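Back at the shop tonight with a big mug of tea and a two-armed robot that still only exists inside my laptop. For anyone new around here, I'm building a helper bot at Proddale, the shared workshop down by the rail line, and before I bolt any more of it together I'm teaching it manners in simulation. It's a long thread, so get comfy.

The sim is called Guvik and I've been fussing over it since November. It started as one gray plane and a gripper, and now it's a little house with rooms and doors and wallpaper choices I would never make in real life. I regret nothing!

First job of the evening was lining up on a cylinder. I like cylinders for this because you can come at them from pretty much any side, so if the approach goes wrong you know it's your own math and you can't blame the object.

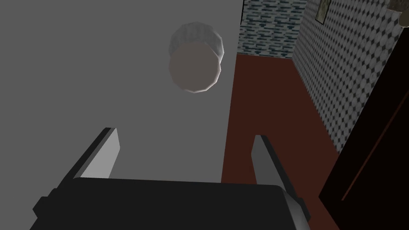
Krūmiņa

Wrist view, fingers open, with the cylinder sitting in line with the gap between them. I love this angle so much. I spent ages working from a camera way up in the corner of the room, and I could never tell whether I was centered or just hopeful. From the wrist it's so much easier to judge.

My first 100 tries at this were pretty rough, I'll admit. I got 34 clean grasps, and most of the misses came from closing the fingers too early. I had the distance measured from the wrist when it should have been from the fingertips, which is the kind of mistake you make at the end of a long day and then stare at for a week.

After I fixed that I slowed the last bit of the approach way down. It looks almost shy now, creeping up on the thing. A slower robot is fine by me - it's going to be fetching jars of screws, and the screws can wait.

A few of you asked what runs the arms. It's a small controller board called the Irnport, and the same code talks to the simulated arms and the real ones on my bench. That was the whole reason I picked it. The manual is 648 pages long and I have read a lot more of it than I planned to. Chapter 7 is the one you want if your joints drift, by the way. Skip straight there and save yourself a weekend.

Second job was doors, and oh boy, doors. I put off doors for as long as I possibly could.

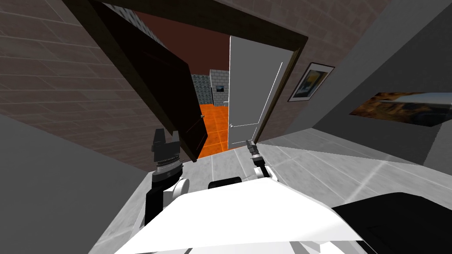 Both arms forward, both doors open, and a whole orange-tiled room to go explore.

The thing I'm working on there is how wide the robot thinks it is. With the arms tucked in, it's just the body and the planner is happy. Stretch them both out and suddenly you've got elbows to worry about, plus a door on each side with a knob sticking out of it. My planner only knew about the body until this week, so I've been adding the arms in one link at a time and checking each one before I move on.

Slow going, but I kind of enjoy it. You add a piece, run it, watch it be overly careful, loosen it a touch, and run it again. It's a lot like fitting a drawer - a little off, test, a little off, test.

Next up is turning a knob, starting from a closed door. I've got a rough plan for the wrist motion scribbled on the back of a lumber receipt. If any of you have done this with a plain two-finger gripper, please tell me what you used on the fingertips! I've been eyeing bicycle inner tube, but I'd love to hear about anything that holds up better.

Okay, tea's gone and I've still got to sweep my corner before I lock up. I'll post the planner settings tomorrow for the folks who wanted them.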